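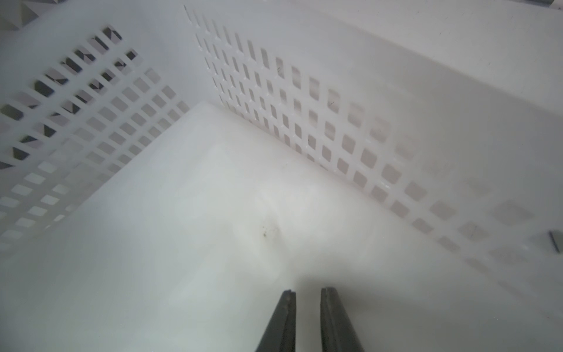

## 6. Putting the laundry station to work

This section assumes the two arms are bolted down and powered, and that both have passed the joint check in section 5. If either arm drifts during that check, go back and repeat it before you load a chore program.

Read 6.1 even if you have run other stations. It tells you which chores the Clovutex software can handle and which ones still need a person close by.

### 6.1 What to expect

The Clovutex laundry program does three things: it takes cloth out of a basket, it puts cloth into a basket, and it makes a single fold in a flat piece. It doesn't sort colors, turn sleeves right side out, or match socks.

In the Prerville trial, the program ran 169 basket transfers with plain cotton cloths. It finished all but 13 without help. Folding was much weaker, and we don't publish a rate for it yet. A person can do the same work faster and will be able to for some time.

| Chore | Ready? | Supervision |
|---|---|---|
| Cloth into basket | Yes | Same room |
| Cloth out of basket | Yes, one layer at a time | Same room |
| Single fold, hand towel | Trial only | At the stop button |
| Shirts, fitted sheets | No | — |

### 6.2 Before you start

1. Close all other programs in the Kilitz controller.
2. Set the speed limit to 40 percent. Leave it there for your first day.
3. Wipe the work surface with a dry cloth. Lint on the surface can look like a fold edge to the wrist cameras.
4. Put the basket inside the marked reach area, long side facing you.
5. Open both grippers fully from the **Tools** menu and check that the fingertips are clean.

**Caution:** Keep hands, hair and loose sleeves out of the reach area whenever the status line says ARMED. The arms can move with no sound beforehand.

### 6.3 Running a basket transfer

1. Select **Chores > Basket > Transfer**.
2. Choose the cloth type. If you aren't sure, choose **Thin**.
3. Press **Preview**. The planned path shows on the screen and the arms stay still.
4. If the path crosses the basket rim below the green line, press **Raise** once and preview again.
5. Press **Run**.
6. Wait for the status line to read HOLDING before you judge the grip. A thin cloth often hangs by a small pinch, and a small pinch is enough.
7. When the status line reads DONE, press **Release**.

If the cloth catches on the rim, press **Pause**, not **Stop**. Pause keeps the fingers closed. Stop opens them, and the run is logged as a failure.
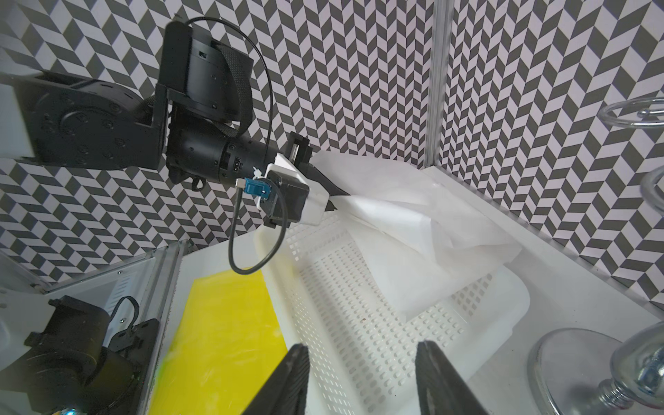 Jocelyn Bergeron: I'd tell new owners to stick with step 6 and keep their hands off the thing. I spent my first week in September grabbing for the cloth every time the grip looked poor, and most of my failed runs were my own doing. I still do the real laundry myself, though.

**Note:** Owner remarks in this guide come from trial sites and are printed with permission.

### 6.4 Adding a second item

Run single items until you get a clean session, then add a second. Leave 3 inches of bare surface between items. Soft goods that touch each other are read as one object, and the arm will try to lift both.

1. Lay each item flat or in a simple fold.
2. Press **Scan**. Each item should get its own outline on the screen.
3. Tap any outline you want the arms to ignore. It turns gray.
4. Press **Run in order**.

Items marked gray are still treated as obstacles — the arms will plan around them. Move breakable things away all the same.
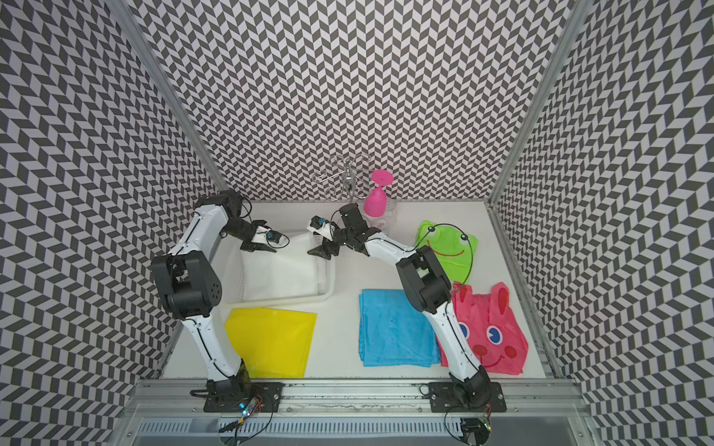

*Figure 6-2. Both arms over the basket, folded items in front.*

### 6.5 If a run stops early

- **GRIP LOST:** Press **Retry**. After two retries, flatten the cloth by hand.
- **ARMS TOO CLOSE:** Press **Home left**, wait, then **Home right**.
- **NO EDGE FOUND:** Check the room light. Gagnon bench lamps should be on the low setting.

Save the log before you power down. It is cleared at the next start.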